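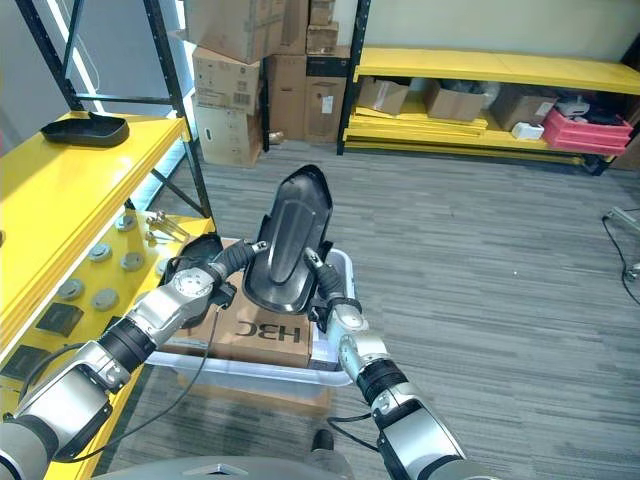
Chapter 7
When the Log Says Nothing Happened

One February, a two-armed machine at the Gedska parts depot dropped a molded cover, and the log recorded a successful placement. Liis Pētersons, the shift engineer, found the cover on the floor at 6:40 in the morning. The software had marked the job complete because both grippers had opened at the right coordinates. Whether they still held anything by then was a question it never asked.

The supplier, Bratilero, called this a "sensor event" and pointed to 300 test cycles without a drop. Read that claim with care. The tests used one cover, one bin and one starting position. A success rate of 95 percent, or any other rate, tells you little until you know who chose the conditions and what counted as a success.

Perrine Perrin's review blamed two arms sharing one load. If one grip slips, the other takes a twisting force it was never set up to notice. The controller compared positions and ignored force.

In this chapter we will

7.1 trace the Gedska fault from grip to log entry
7.2 separate a detected failure from a silent one
7.3 ask what an emergency stop does to a part held in the air

Before reading on, write down how you would prove that a part had been dropped.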